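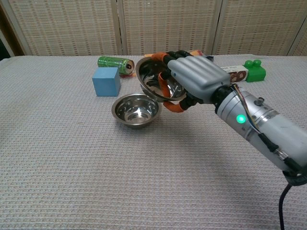 Cotton tablecloth shrinkage, prewash or not?
Board: Household Textiles > Laundry and Care
Page 1 of 1

selvage_edge
I need some numbers before I cut. I have a length of undyed cotton waffle from Gerkano, bought as yardage, and I want a finished cloth with an even drop on all sides of a rectangular table. The seller's sheet says 5 percent in length and gives no figure for width. My past experience with waffle is that it pulls in a lot more than plain weave, and mostly on the first two washes.

Plan is to wash warm, tumble low, then measure and cut. Does anyone see a reason to run it through more than once?

dobbycloth
Wash it twice. The first wash takes out the sizing and relaxes the tension from the loom. The cells on a waffle don't fully close up until the second. If you cut after one wash you will lose more at the hem, and the hem will ripple because the sewing thread doesn't shrink with it.

Also wash at the hottest setting you will ever use on the finished cloth. Warm tells you nothing if somebody later runs it hot with the towels.

tub_and_mangle
Disagree on the hot wash. Hot plus tumble on waffle gives you a cloth you can't iron flat, and on a table you want it flat. I wash at whatever the cloth will get in normal use and write that on a tag inside the hem. Line dry, pulled square while damp.

Percent figures on seller sheets are usually from one lab wash on a small sample. I'd treat 5 as a minimum.

dobbycloth
A tag works in a house with one person doing laundry.

selvage_edge
Noted. How are you measuring? I've been marking the edges, but the edges on this piece wander.

dobbycloth
Don't use the edges. Baste a square in contrasting thread well inside the piece, lay it on a hard floor without pulling, and measure lengthwise and crosswise between the stitches. Wash, dry completely, let it sit overnight, and measure again. The overnight part matters with cotton, which will read short straight out of a hot dryer.

plainweave476
Adding a data point for a flat cloth. Mine is a fine plain weave from Natarach with a knotted fringe. I marked it lengthwise and crosswise and washed it cool. Length lost 4 percent on the first wash and nothing I could measure on the second. Width lost 2.

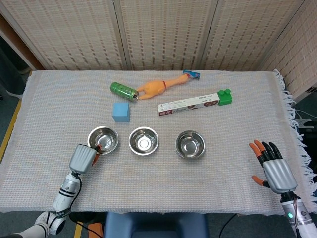 The fringe was the real problem. The knots held, but the loose ends below them felted together in the dryer and had to be combed out wet, then trimmed with a rotary cutter against a ruler. If I did it again I would put the whole cloth in a mesh bag, tie the fringe in bunches with cotton tape, and skip the dryer.

tub_and_mangle
Tape is good. Rubber bands are not, they leave a crease in the ends that won't steam out.

What detergent? Some of the felting is residue. I had the same thing on a Lodhi runner until I cut the dose in half and added a second rinse.

plainweave476
Unscented liquid, full dose as printed on the bottle. Could be part of it. We have very soft water here, so half is probably right.

dobbycloth
Soft water makes it worse, yes. Too many suds, not enough mechanical action, and it never rinses clear. I still think the dryer did most of the damage.

tub_and_mangle
I don't. I dried the runner on a rack the whole time and it matted anyway. It stopped when the dose changed.

selvage_edge
Back to the waffle. I washed it Tuesday, warm, tumble low, measured between basted marks the next morning. Length is down 5 percent, so the sheet was right for one wash. Width is down more than that, and I don't trust my first reading because I had the cloth hanging off the end of the counter when I took it.

dobbycloth
That would do it. Its own weight will stretch a waffle. Rebaste, measure flat, and run the second wash. If the second wash moves it at all, run a third.

borkbridge_mills
I worked in finishing at Borkbridge for a while. Waffle is sold by the finished width, but it is often held out on the frame when it goes through the dryer, so most of the width loss is that stretch coming back. Two washes will get nearly all of it. Past that you are looking at wear, which you can't cut for.

For the hem, use a cotton thread and a longer stitch than you think you need, with the presser foot pressure backed off. A miter at the corners gets bulky in waffle. I would fold them square and trim the inside layer.

selvage_edge
Thanks. Second wash is in now, same settings. I'll go with square corners and post the width when it has rested overnight.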